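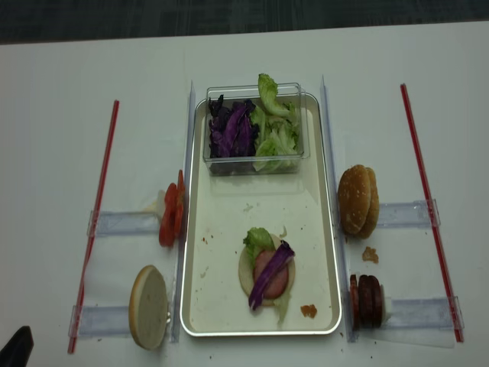
Surely the arm is the expensive bit and everything else is small change, wrote one reader under our April post on budgeting for a first robot cell. I'd have said the same a year ago! The arm does get the biggest line on the order form, but the stuff it picks from and puts down on is what decides whether you get any useful work out of it, and it's the part most people leave out of the sums altogether.

So this is a review of the part that gets left out. We've been using the Vanolier food station kit for our burger assembly work at Oltden, and I like it a great deal. It has faults, and I'll get to them, but if you're planning a small food handling cell I think you should look at this kind of thing before you spend another penny on the robot itself.

## What you get for the money

The kit cost us £1,215 with delivery. That bought the red rods, the clear arms that attach to them, the white clips for the ends, the clear dividers and a bag of fixings. The tray, the salad container and the food were down to us, and so was the table. Vanolier will quote for a table, but ours was already there and perfectly flat, so I left that off.

I did get a price from Zostetti as well. Theirs is a heavier, fixed station made to your drawing, and it looked lovely, but every change of layout would have meant a new drawing and a new invoice. We change our minds far too often for that. If you know exactly what you'll be making for the next few years, ask them anyway.

Putting the Vanolier together took two afternoons, most of it spent deciding where things should go. The instructions are short and clear - a single folded sheet, with proper diagrams - and I didn't need any tool we didn't already own.

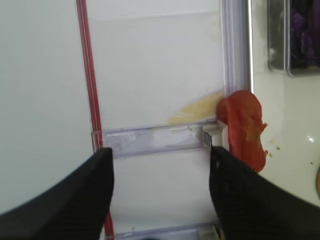 Clips were the thing I was most doubtful about when I placed the order. Bread is easy enough to hold, but soft, slippery food is another matter, and I'd assumed we would end up designing our own holders within a week. We haven't, so far. You can stand a slice of tomato up on its edge beside one of those little white clips, with the clear wall next to it, and the gripper can get a finger right underneath. A slice lying flat on a table is a horrible thing to pick up with two big fingers. Standing up, it's a fair job. You do pay for it in wiping down: tomato leaves bits behind, there are crumbs all over the worktop, and a yellowish smear like the one on the white panel beside the slice needs to come off before the next session. Put cleaning time in your plan. I put in none and had to go back and add it.

The clear plastic is a mixed blessing, too. I love it for the people standing round the table, as you can follow what the fingers are doing from nearly any side. It also scuffs, and it throws reflections. If your set-up depends on cameras, try the lighting before you fix anything down for good. We moved one lamp and added a cheap diffuser, and I'd allow £50 in anybody's budget for fiddling of that sort.

## Things I'd change

- The arms ought to come in more lengths. Ours are fine for buns and tomatoes, but I'd like a short one for small items.
- There's no scale marked on the rods. We put everything back by eye after cleaning and then check it against a paper template. A few printed lines would save us that.
- Spare clips are only sold in sets with the arms. I asked about this and was told it's being looked at.
- The fixings bag isn't labelled, and several of the pieces look nearly the same until you try them.

None of it would stop me ordering again. The dividers alone have made life easier, with the tray in the middle and the ingredients kept to their own sides. And I do enjoy how quickly you can try a different order of food. Move the bun, swap the patties to the other side, have another go! 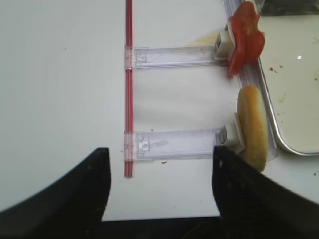
**Budget notes, by the Oltden bench team**
*Aug 15, 2021*

A few of you wanted the planning side set out separately, so I've pulled it together from our own sheet for the Gentile project (our name for the burger work).

**Price the station at the same time as the arm.** Ours came months later out of a different pot, and the arm spent that time doing very little. If you can only get one purchase approved, ask for a smaller arm and a decent station together.

**Decide how each food will be presented.** We hold the roll on its side and the tomato upright, one above the other along the same red rod, each against its own clip. The loose salad goes in an open container. These are quite different picks, and you should allow teaching time for each of them. The shredded cabbage took us longer than the rest put together.

**Check the fingers against the gaps.** Draw your gripper full size on card, cut it out and lay it on the table between the arms. Big fingers need more elbow room than a catalogue photo suggests, and they need it near the clips most of all. It's a very cheap test, and quite good fun with a cup of tea.

**Keep a food line.** Sliced tomato doesn't last the day under a warm lamp. Lettuce is worse. We buy little and often, and it still adds up over a month of trials.

**Ask about spares before you sign.** Vanolier's delivery has been quick both times we've ordered, and they answer the phone. I'd still hold a spare arm and clip on the shelf from the start.

I'm pricing a second kit now for the other end of the table, this time with the longer rods, and will add the figures here once the quote comes in.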